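Sep 14, 2020

The woman who runs the lost property counter at Plustham bus station has a rule about umbrellas, and the rule is that she no longer discusses them.

"Ask me about anything else," she says. "Ask me about teeth."

I ask about teeth. There have been 4 sets in 9 years, all uppers, and only one was ever claimed. The owner put them in at the counter to make sure. She gave him the form to sign and looked at the timetable until it was over.

The station keeps things for 6 weeks. Phones and wallets go in a locked drawer, coats go on a rail, and the rest goes wherever it fits. Food is supposed to be thrown out the same night, though she admits to a certain flexibility with sealed crackers.

"People will cross town for half a bottle of shampoo," she says. "Then they leave a wedding suit for a month. I called that man twice. He said he'd get around to it."

She took the job after Hokavon closed its warehouse, expecting quiet. What she got was the public, who describe their belongings very badly. A bag is always black. A black bag is always, when it comes down to it, navy. One caller insisted his suitcase was a Jotar, spelled it for her, and then picked out something else entirely and seemed pleased with it.

Does she ever lose anything herself?

"My reading glasses, daily. They don't get a tag."

The small stuff is the hardest to move — toothpaste, snacks, the bits that fall out of a bag when someone runs for the Shin connection.

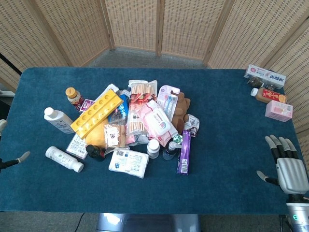
Her colleague on the late shift thinks 6 weeks is far too long and would give toiletries 2 days, tops. He has said so in writing. She has the note somewhere, she tells me, and starts opening drawers.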